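Paid Participants Wanted: Evening Noise and Sleep Study, Fultisville

Last updated: Jan 11, 2020
Reading time: 3 min

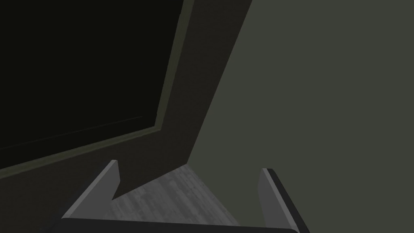
Kadri Grigaitė wrote to us after the first notice went up to ask if people who already sleep badly can apply. Yes, they can. We want light sleepers, heavy sleepers and everyone between. She also asked if renters need permission from their landlord. They don't. Nothing gets attached to the walls or wired in.

We are looking for 40 adults living in Fultisville or Clastach to keep a sleep diary for 22 nights. The study looks at how ordinary evening noise, such as traffic, neighbors, plumbing and television, affects how long people take to fall asleep and how rested they feel the next morning.

What you will do

You come in for one visit at the start, which takes an hour. We go over the forms, show you how to fill in the diary and lend you a small sound meter that sits on a nightstand or dresser. It logs loudness only. It does not record speech.

Each morning you write down when you went to bed, your best guess at when you fell asleep, how many times you woke up, and anything you heard. Most people need five minutes for this. Please do it before coffee if you can. If you miss a morning, leave it blank and go on to the next one. Don't fill it in later from memory.

At the end you bring back the meter and the diary and answer a short set of questions. That visit is shorter than the first.

Who can take part

You must be 18 or older and sleep at the same address for the whole period. One night away is fine. Two or more and we would have to start you over. Night shift workers can't be included this time. The same goes for anyone with a baby under a year old in the home, and for people who have started a new sleep medicine in the past month. Earplugs are allowed, but write down which nights you use them.

Couples may both apply. You will each get a diary and share one meter.

Pay

Participants receive $285. Of this, $40 is paid at the first visit and the rest when the meter and diary come back. If you drop out partway you keep the first payment. Bus fare to both visits is refunded with a receipt. Parking is not.

Dates

Diaries start in April. The exact start night is set with you at the first visit. Evening appointments are available for people who work days.

How to apply

Write to Nermina Radulović, Sleep and Noise Study, Room 672, Besano Building, Fultisville. Include your name, a phone number, the part of town you live in and what kind of home it is (house, apartment, mobile home). Tell us if you are near the rail line, as we are short of people on that side of Clastach.

Hrvoje Pavlović makes the screening calls. They take ten minutes, and he will leave one message if you don't pick up. If you took part in the earlier Clastach study you can apply again, but mention it in your letter so we can find your old forms.

Diaries are available in English and Spanish.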